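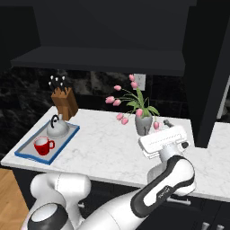 Tillent Residents' Association
Minutes of the meeting held on Mon 7 October, Clunia Hall

Chair: Nestor Dumlao
Minutes: Kyrylo Demchenko

Apologies were received from two members. The minutes of the last meeting were agreed and signed.

Matters arising
The broken light by the side gate has been reported again. No date yet for the repair. Kyrylo to ring the council.

Money
The balance stands at £1,702. The hall insurance of £333 has been paid. Nestor asked that claims for printing come with a receipt in future.

Farach Lane parking
There was a long discussion. Cars are still being left across the dropped kerb at school pick-up time. Some members wanted cones put out, others felt this would only move the problem to Ibarra Close. Agreed to write to the school first and look at it again next time. 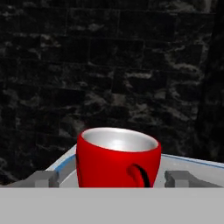

Hall kitchen
The hot tap is still running slowly and the plumber will be asked back before the end of October. The cupboard under the sink needs clearing out. Members were also asked to put cups back after use. Red mugs with the silver-grey inside should go on the tray with the blue rim, and plain white ones on the shelf over the sink. Nestor will put a note on the door.

Autumn tidy-up
Four people have offered to help with the leaves on the green. Rakes can be borrowed from the shed, but bags are needed. Agreed to spend up to £20 on these.

Any other business
A member asked whether the noticeboard could have a new lock. Kyrylo to get a price.

The date of the next meeting will be put on the noticeboard. The meeting closed at 8.50pm.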